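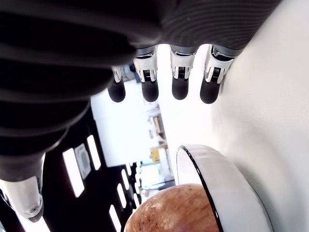

Fig. 1. Four fingertips over an apple and a bowl.

Okay, week 2 of the automation unit! Last time I promised we'd talk about people, so let's start with Hendrik Ngubane, who packed fruit at Luleta until the hands came in. Picking up an apple took him no thought at all. Now he spends his shift watching a hand do it and writing down every grip he doesn't like (he had 37 notes by Monday lunch, and I've read them all, they're great).

What I want you to notice is where the skill went. Hendrik still knows what a bruise feels like. The question for us is who at Luleta gets paid for knowing it.

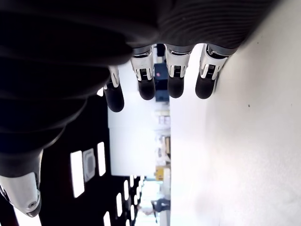 Fig. 2. Hand and thumb beside the tabletop.

Zanele Van der Merwe runs the floor there, and she told me the hard part was the breaks. People used to chat across the line, and with one person per station that mostly stopped, so she moved the stations closer together. I love this detail, please use it in your essays!

For next class: read the Pillay chapter up to page 177, then write me 300 words on a job you've had and which bit of it you'd hand over first.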